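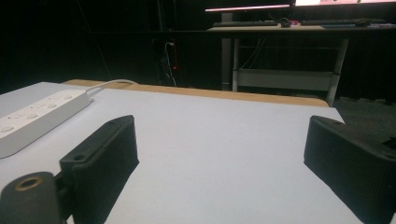 Les deux doigts noirs d'une pince, ouverts au-dessus d'une table blanche. Au fond, un bureau avec deux claviers et deux souris.

Quand un robot arrive dans un atelier, que font les gens ?

Un robot industriel est une machine qui répète des gestes programmés. Chez Gultitex, une entreprise qui prépare des colis de tissu, il y en a 8. Avant leur arrivée, chaque rouleau était pris à la main, tourné, étiqueté, puis posé dans un carton. Une équipe manipulait 2000 rouleaux par jour.

Comment la pince tient-elle un objet ?

Une pince simple possède deux doigts. Un moteur les écarte ou les rapproche. Pour saisir un objet, la machine doit connaître trois choses : l'endroit où il se trouve, sa largeur et la force à appliquer. Si la force est trop faible, l'objet glisse. Si elle est trop grande, il s'écrase. La face intérieure des doigts peut porter de petites stries. Elles augmentent le frottement, comme les rainures sous une semelle de chaussure.

Les doigts sont souvent fixés par des vis. On peut donc les démonter et en mettre d'autres, plus longs ou plus étroits, selon l'objet à prendre.

Qui apprend les gestes au robot ?

Grażyna Gajewski a travaillé longtemps à l'emballage. Elle connaît les tissus qui se froissent et ceux qui se déroulent tout seuls. Aujourd'hui, elle règle les pinces. Elle choisit la vitesse de fermeture pour chaque type de rouleau, lance un essai, regarde le résultat et corrige. Le programme principal, appelé Udia, garde ses réglages en mémoire. Il en contient 47.

Son collègue Mojtaba Ebrahimi s'occupe des pannes. Un câble mal branché, une vis desserrée ou de la poussière sur un capteur suffisent à arrêter une machine. Il passe une partie de sa journée devant un écran et l'autre dans l'atelier, avec ses outils.

Qu'est-ce qui change dans le travail ?

Les charges lourdes sont portées par les robots. Le mal de dos est moins fréquent dans l'équipe. En revanche, il faut surveiller des chiffres, lire des messages d'erreur et rester attentif longtemps, ce qui fatigue d'une autre manière. Certains employés ont suivi une formation de 50 heures. D'autres n'en avaient pas envie et ont demandé à changer de service. Quelques postes d'emballage n'existent plus.

Qu'est-ce qu'un robot fait mal ?

Un tissu est mou et change de forme quand on le touche, ce qui rend sa position difficile à calculer. Les nœuds, les plis et les étiquettes décollées sont encore traités à la main. Quand une pince échoue plusieurs fois de suite, le robot s'arrête et appelle une personne.

Les mots à retenir

Capteur : composant qui mesure quelque chose, par exemple une distance ou une force.
Frottement : résistance entre deux surfaces qui se touchent.
Programme : suite d'instructions exécutées par une machine.
Réglage : valeur que l'on choisit pour qu'une machine fonctionne correctement.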